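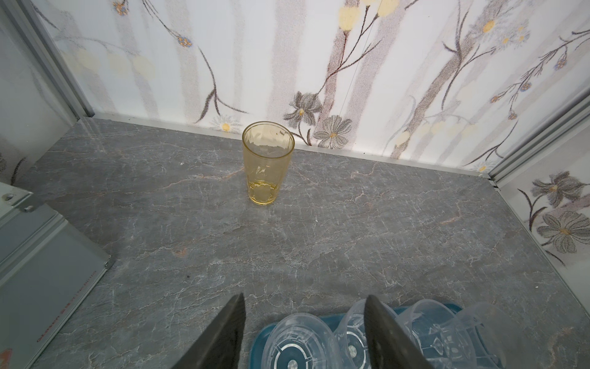
Dandura Questions the Case for "Matched" Glassware

Tableware seller Dandura said in November that it will stop selling its Barum drinking glasses only in matched sets, and it is asking the rest of the trade to explain why anyone still does.

"We sold sets for years and I never heard a good argument for them," said Tegwen Prothero, who runs the Barum range. "You break one and we sell you five more. Good for us. I'm not sure who else it helps."

Dandura asked 866 customers what they drink from at home. Almost 50 percent said their cupboard was a mix. Prothero doubts even that figure. "People tidy up their answers," she said.

The company is just as wary of its own fix. Barum glasses will be sold singly, along with a plain serving tray, and buyers can put whatever they like on it. Whether they will pay for the tray is another matter.

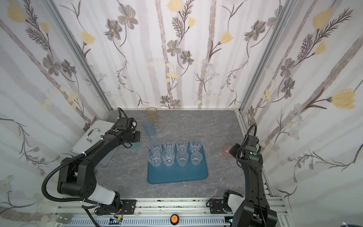 Clear and frosted glasses on a teal-blue tray, with colored cups nearby.

Hefin Sayce, who buys for the Nusau stores, has agreed to a small first order but isn't promising a second. "Mixed glasses look fine on a table," he said. "On a shelf they can look like leftovers. I'll believe the sales when I see them."

Dandura makes no claim that mixing colors will improve anyone's dinner. 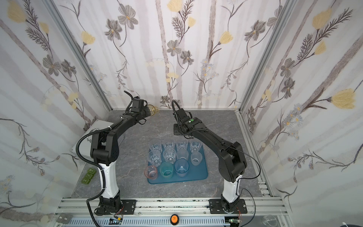 Can I still buy a full set?
Sets already in the Nusau stores will stay on sale until they run out. After that, you can make up your own from single glasses, at the single-glass price.

Press contact: Giang Cù, Dandura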